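Wrapped Strip Build: Gallery

Riedl workshop, project Goltora
Page updated October 17, 2019

This gallery covers the wrapping of long strips in cloth and the fitting of yellow plastic pieces at the ends. The strips are used as soft-faced uprights in the Goltora display racks, where bare edges would mark the items leaning against them. The photos are stored in the Wodon archive with the cutting sheets. On this page only the wrapping and end-fitting stage is shown. Core cutting and rack assembly have their own pages.

The method is simple but slow. A long band of cloth is wound on the diagonal from the lower end to the upper end, each turn lapping over the one before. The wrap has no glue along its length. It is held by its own tension and by the fixings at the two ends, so the last few inches decide whether a strip is usable.

Materials

Core: one straight strip per upright, edges sanded, corners lightly rounded. Sharp corners cut into the cloth at every turn and show up as worn lines within a season.

Cloth: plain woven, red-orange, torn into bands. Torn bands fray a little for the first few inches and then settle. Bands cut with scissors fray along the whole length unless the cut follows the thread exactly.

Upper fitting: flat yellow frame, 3D printed, with a square window for the cloth.

Lower fitting: small yellow end piece, printed in the same yellow as the frame.

Tools: tape measure, cloth shears, two spring clamps, blunt needle for tucking.

Wrapping

Start at the lower end. Lay the first turn square to the core, then swing the band to its working angle over the next two turns. If the angle is set too early, the first turn slides off the end when tension is applied.

Overlap is set by eye against the previous turn. An overlap of half the band width gives two layers everywhere and a regular ribbed surface. A smaller overlap saves cloth but opens gaps when the upright is handled. The first Goltora batch was wrapped at one third, and 19 uprights had to be stripped and done again. Everything after that batch uses one half.

Tension should be firm and even. The usual fault is a slow loss of tension toward the top, where the hands get tired and the remaining cloth gets short. Stop and clamp the wrap at the midpoint, rest, then continue. A clamp mark in the cloth disappears after a day.

Joins between bands go on the back face. Lay the new band under the old one for two full turns and pull both snug. Knots are not used, as they leave a lump that can be felt through three layers.

Closing the upper end

The end of the cloth is carried through the window of the yellow frame and back on itself as a loop. The loop takes the load, and the tail is only there to be gripped. Leave the tail long until the loop sits flat, then trim or tuck it.

The strip is held upright for this step. Lying flat, the top turns tend to roll away from the core as soon as the loop is pulled.

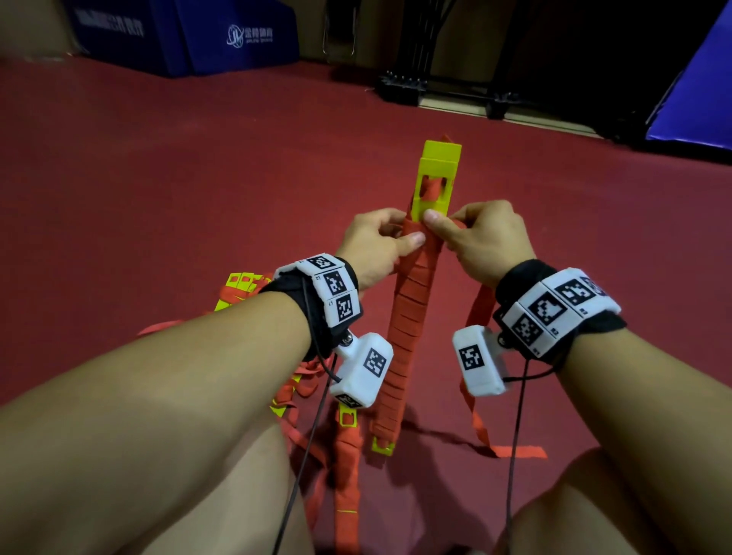

Upper end of a wrapped strip, held upright over the red floor. The cloth loops through the window in the yellow frame, with a short tail above.

Keep one hand on the wrapped cloth just under the top while working near the frame. If the top turns are released too soon they spring back and the last part of the wrap has to be redone. Thumb pressure on the side of the strip is enough to stop this. Pliers were tried and left marks on both the cloth and the plastic.

The frame should sit square to the strip when the loop is tight. A frame that leans to one side usually means the loop is twisted inside the window. Back the cloth out, flatten it and pass it through again. Pulling harder does not correct a twist.

Lower end

The lower end piece is fitted before wrapping and checked again afterward. It keeps the first turn from creeping down and keeps the cloth clear of the floor. Push it on by hand. If it needs a mallet, the core is oversize and should be sanded back.

Finished strips are stood on this end piece for inspection, so any rock or wobble is corrected at this point. A thin shaving off the high side is normally sufficient.

Inspection points

Bands tight, with no core visible between turns.
Ribs at one angle from bottom to top.
Joins on the back face only.
Loop flat in the frame window.
Tail trimmed or tucked.
End piece seated and level.

Strips that fail on angle alone are kept for the rear position in the rack. Strips that show core are unwrapped. The cloth can be used a second time if it is pressed first, although the old fold lines remain faintly visible.

Quantities

The Enura hall order calls for 44 racks. Total cloth band used to the end of May was 1,518 yards, including the rewrapped uprights and test pieces. Bands are torn in lots of 200 and stored flat. Rolled bands pick up a curl that works against the wrap angle.

Notes on care

Dust the ribs with a dry brush, moving in the direction of the wrap. Brushing across the ribs lifts the edges. Do not wash the cloth on the core. If a strip has to be cleaned, open the loop at the frame, unwind the full length, wash the bands separately and rewrap.

Check the loops once a year. New cloth relaxes slightly in the first few weeks, and a loop that was tight at fitting may need to be drawn up once. After that the strips have held without further work.

Related pages: Core cutting, Goltora. Printed fittings, drawings and spares. Rack assembly, Enura hall.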